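The Slack Problem

By the time Natalia Palacios got the replay tool to line up both tracks, her tea had a skin on it and she didn't care one bit. The two timelines sat on top of each other, left hand in green, right hand in orange, and when she dragged the little marker the two hands moved together. Together! For nine days they had been sliding apart like two people clapping in different rooms.

"Hemi," she said into the headset. "Hemi, come look at this."

"I'm eating," said Hemi Grimshaw.

"Bring it with you."

He joined the screen share chewing. She played him the worst one, the episode they had been calling the haunted one, where the right gripper used to close on air and a packet would hop sideways all by itself a moment later. Now the jaws closed, and the packet moved when the jaws moved.

"What did you do?"

"The clocks were fine. The clocks were always fine! It was the resampler. It was throwing away the first chunk of every right-hand file and then politely stretching the rest to fit."

"Politely," said Hemi.

"It didn't even log a warning. It was 191 milliseconds. I found it because it was the same number every time, and drift is never the same number every time."

Hemi put his fork down, and she heard it hit the plate. Then he laughed for quite a while, the way you laugh when you have personally bought two new cables and blamed a router.

Skarnow was the name of the planner, and it was the thing they both loved. It took in what the hands had done in somebody's living room and tried to work out what a pair of arms ought to do on a table it had never met. With bottles it was wonderful. With boxes it was so good it was a little boring. With anything that sagged, folded or had a mind of its own, Skarnow froze up and asked for another look, and another, until the timer ran out. Crescencio Villaseñor, who had written most of the first version, called this the slack problem and had a whole whiteboard for it back in Poldale that no one was allowed to wipe.

"Do the soft stuff," Hemi said. "Go on. Load the living room set."

She was already loading it.
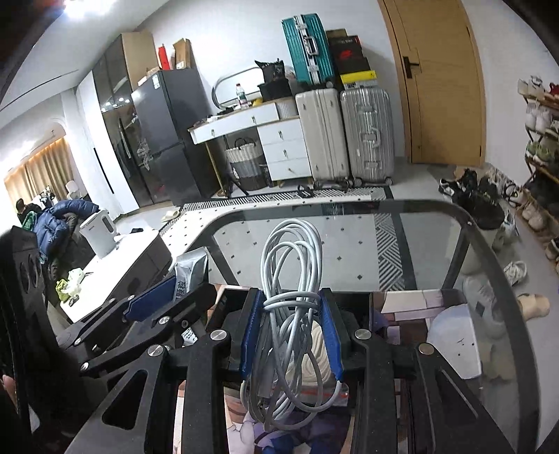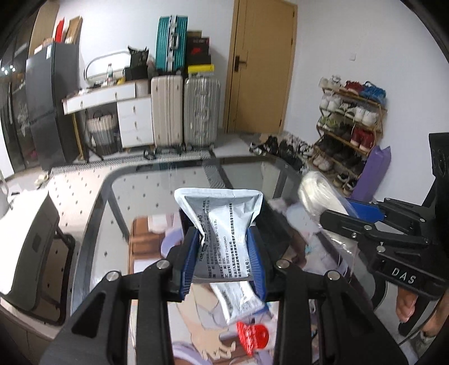
She ran the contact pass over all 856 episodes before touching the planner, since she had promised Crescencio she would stop skipping it. The contact pass was her own code and she was fond of it. It looked at how far apart the pads were, how that gap changed, and how hard the thing between them seemed to be pushing back, and it painted a stripe along the bottom of the timeline: pale for nothing, dark for a firm hold, and a speckled sort of gray for what she called maybe. Before the fix, the right-hand stripes had been nearly all maybe. She'd gotten so used to it that she had started writing a filter to clean them up.

The stripes came in one after another. Pale, dark, pale. Pale, dark, dark, pale. She scrolled and scrolled.

"Where's the maybe?" said Hemi.

"There's some. Look, here, that's a real one. It's slipping and the hand squeezes again. See the little double bump?"

"Oh, that's lovely."

"Isn't it? I was going to filter those out, Hemi. I had the branch open."

They were both quiet for a second, thinking about the branch.

Retraining took the rest of the afternoon. She walked to the bakery and back, answered a message from her mother, and cleaned the keyboard with a damp cotton swab. Hemi went off the call and came back on with his hair wet. At ten past six the run finished, and she pointed Skarnow at the bench in Poldale, where Nelu Manole had agreed to come in on his day off in exchange for first pick of the new office chairs.

"Ready when you are," said Nelu. He had coiled a cable and dropped it on the bench so that it half uncoiled again. "I made it ugly."

The preview came up first. Skarnow always drew what it meant to do before it did it, a thin blue line for each arm, and on soft things the lines usually came out as a scribble. These didn't. The left line went down to the fat part of the coil. The right line went out wide, came in low, and waited.

"It's waiting," Natalia said. "Why is it waiting?"

"Let it," said Hemi.

Nelu pressed the button. The left arm took hold and lifted a little, and the loops swung, and the right arm stayed exactly where it was until they had nearly stopped swinging. Then it reached in and took the loose end.

She yelled so loud that the dog next door started up.

"Again," said Hemi. "Nelu, make it uglier."

"I'll get the long one," said Nelu, and they heard him go off down the hall, opening drawers.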